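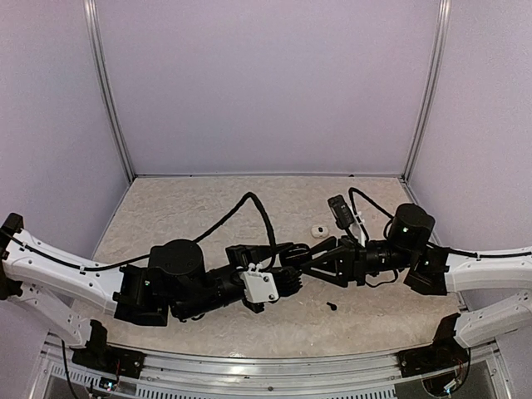
Re: Open day in February -- what are we showing?

On December 15, 2025, Vesna Mladenović wrote:
> Can somebody tell me what visitors will be looking at on the Nastham
> stand? The leaflet says "two-handed handling of small parts", which
> my mother would take to mean knitting. I need two lines for the
> programme and a rough idea of how many people fit round it.
>
> Also, does it need a talk, or does it speak for itself?

Vesna,

It does not speak for itself. It hums a bit, and then somebody asks if it makes tea.

For the programme, try: "Two robot arms share one small table and work on objects you could lose down a sofa. Come and see them try." Please keep the word "try". Last year's leaflet said "effortless", and I spent 13 minutes in front of a school party looking for a part one of the arms had effortlessly put on the floor.

The arms come in from either side and meet in the middle, grippers all but touching, so that is where people should be looking. They will look at the green lights instead. I've made my peace with that. The little white thing on the table is what most of them ask about next, mainly whether they can have it.

As for numbers, it sits in its own enclosure and you have to stand close to see anything worth seeing. Six at a time, eight if they are children and like each other. If the 400 on your list all turn up we shall want a queue, and I'd put it on the Prusilora side, where there is at least a wall to lean on.

I can do a short talk on the hour. Chan's slides run to 53 and I will not be using them -- sorry, Chan. A spare pair of hands for the questions would be welcome, as would a socket that isn't shared with the coffee urn.

Can you confirm the room before the leaflets go to print?

Stestamum open day list | Contact the list owner | © Stestamum | Back to top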